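Open day demo: which objects to put out for the hand-held gripper table?

wuvorby_bench
Posted in Events and demonstrations

We have an open day in May and I have been given one table for a gripper demonstration. The tool is hand-held, two fingers, parallel pads, operated by the visitor. Each group gets 8 minutes at the table and the room holds 30 people at a time. The previous version of this demo, at Otby, used foam blocks. Every visitor could pick them up at the first attempt and most left after one go.

I would like something with a bit more to it: objects where the approach matters, but which a twelve-year-old can still manage. I also need to know whether the table surface makes any difference. Ours is pale wood and the hall has windows down one side. Budget is small. We may also record the sessions for the Virnia project, so the view from the tool has to be usable.

3 replies

Mbwambo_lab
Accepted reply

Use household objects and sort them by the shape of the part the fingers meet. I would put out 6 at most, one on the table at a time, the rest in a crate underneath.

Start with something with flat, parallel sides. Follow it with a cylinder, then something tapered. The cylinder is where people begin to think about what they are doing. Flat pads touch a round body along a narrow line on each side, so if the fingers are not centred, one pad arrives first and pushes the object sideways. Visitors see this at once and correct for it without being told. Ribbed surfaces are worth including, as the pad can settle on the ridges at slightly different angles.

Check the opening of your fingers against the widest part of each object before the day. Leave clearance on both sides. If the object only just fits, the demo becomes a test of patience and the queue stops moving.

On the table: pale wood is fine under dark objects, the outline is easy to pick out in a recording. Windows are the problem. Low light from one side gives a white patch on the surface and the grain vanishes in it. Turn the table or draw one blind. Do the check at the same time of day as the event.

Order of work at the table, as we run it:

1. Stand the object upright with open table on both sides of it. Bring the tool in low with the fingers open, one pad to each side of the base, and stop before closing.
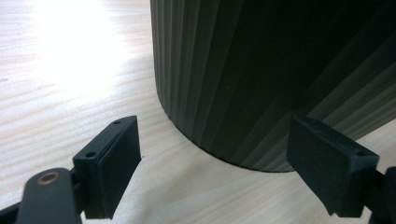
2. Close slowly until both pads touch. If the object slides, open fully and start the approach again.

3. Lift a hand's width, hold, and set it down in the same place.

4. Pass the tool to the next person with the fingers open.

We got through 210 visitors this way with two staff on the table.

flatpack77

Just use cups. Plastic ones. They don't break and you can stack them.

otby_stores

Agree with most of the first reply. Two additions. Tape the outline of the working area on the table, otherwise the object creeps towards the edge over the session. And check the pad screws at midday, ours had worked slack by the afternoon.

I would not bother with the tapered object for younger groups. It slips out downwards and they blame the tool.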